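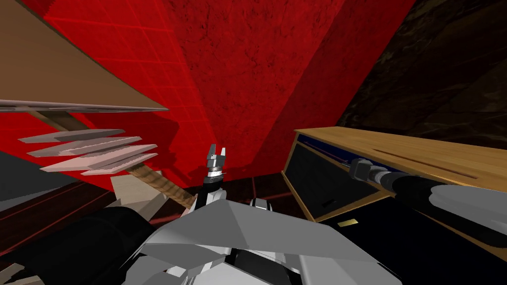

Rendering: Rutherford Robotics Evaluation Office, produced in Plistness

Product Review: Plistness Simulation Package for Two-Arm Robots
Supplier: Brallach
License reviewed: single seat, $2000 per year

Summary of finding
Recommended with conditions. The package is suitable for planning and training. It should not be used as the only check on arm clearance until the fault described in this review has been corrected.

Background
The Evaluation Office reviewed Plistness at the request of three departments that plan to use two-arm robots for work at benches and cabinets. The package had already been in limited use at Rutherford for one term. Reviewers used the standard robot model supplied by Brallach and the Fludonetti scene library, which is sold separately.

Setup and general use
Installation took less than an hour on each test computer. The scene editor is clear, and staff with no earlier training were able to place furniture and start a basic run the same morning. Surface detail is good. In the view at the head of this review, the wood of the cabinet, the dark blue front panel and the rough red surface above the left gripper can be told apart easily, even where the light is poor. Arm motion is smooth, and joint limits were respected in every run.

The manual is less satisfactory. Settings for contact checking are spread over two chapters that use different terms for the same option, and the index covers only the first.

The fault
The test plan called for 2000 runs across several scenes. In 206 of them, the contact monitor reported a clear path although the saved joint positions showed that part of an arm had passed into a fixed surface. No warning was displayed, and the run was marked as complete.

Most of the missed contacts involved a forearm housing or an upper arm segment. Contacts at the fingers were reported correctly in nearly all cases. Work close to a cabinet front, with the gripper near the top edge of the panel and the arm reaching across from one side, is therefore the type of task that calls for the most care. An operator watching the fingers may have no reason to look at the rest of the arm.

Reviewers traced the problem to the monitor's refresh setting. When a scene holds many separate parts, the monitor can fall behind the motion by more than 500 milliseconds. Contacts that begin and end within that gap are dropped from the log. Lowering the playback speed reduced the number of missed contacts but did not remove them.

Supplier response
Brallach confirmed the fault in November and supplied a temporary patch. The patch stops the run when the monitor falls behind, and a message appears in the status bar. The message is small and closes by itself after a few seconds. A full correction has been promised for the next release. Fludonetti has stated that its scene files do not need to be changed.

Conditions of use
Departments that hold a license must install the patch before any further runs. Motion plans made with the earlier version are to be run again before they are sent to a physical robot. First runs on hardware must be carried out at reduced speed, with a second person at the stop control.

The rating will be reviewed when the corrected release has been tested against the same 2000 runs.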